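Barevent Brings Its Home Cooking Evenings to Sikport This February

SIKPORT – Barevent, the family-run cooking school that has been teaching people to feed themselves and their neighbors since it first opened in Gengate, is delighted to announce a new series of evening classes in Sikport, starting in February and open to anyone who has ever stood in front of a full refrigerator and wondered what on earth to make for dinner.

The series is led by Abdelilah Benmoussa, who grew up cooking beside his grandmother and still makes her lentil soup most weeks of the winter. Each course runs for three evenings, beginning at 6:30 p.m., and covers soups and stews, breads you can manage on a weeknight, and the sort of big shared dishes that come out when cousins turn up without calling first.

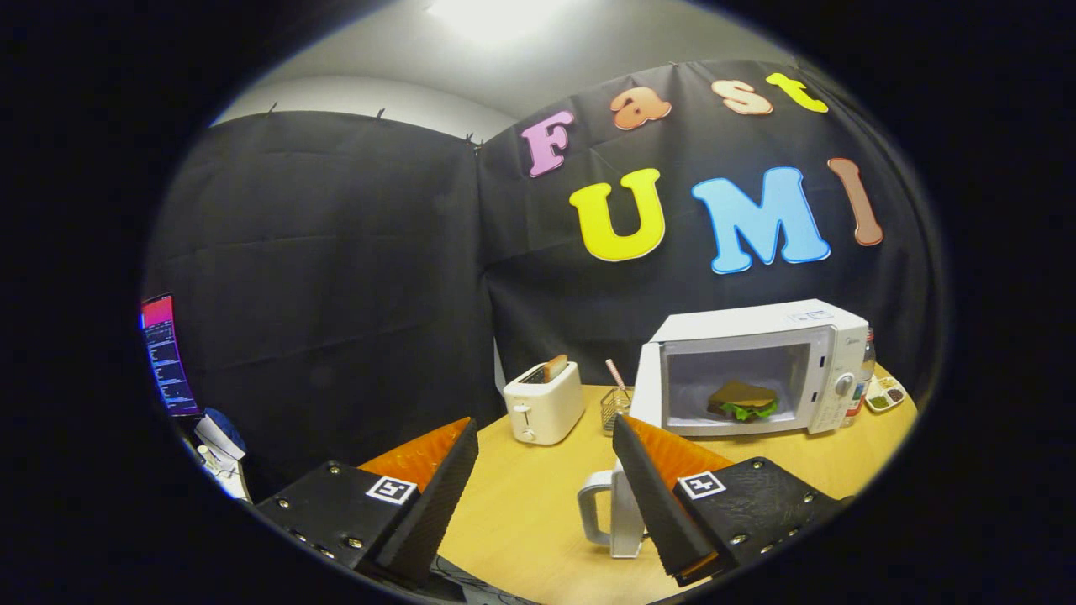 "People tell me they can't cook, and then they describe a wonderful omelet they made on the weekend," said Benmoussa. "I would love for them to come in, put on an apron and stay to eat with us afterward, because the eating is half the class as far as I'm concerned!"

The Tahiri Fund, a longtime friend of the school, has kindly paid for 300 free places, which will go to students, new parents and older residents living on their own. A total of 920 places will be offered over the season, and beginners are every bit as welcome as old hands.

Sign-up is open now at the Barevent front desk in Gengate and at the Sikport public library. Please mention any food allergies when you book.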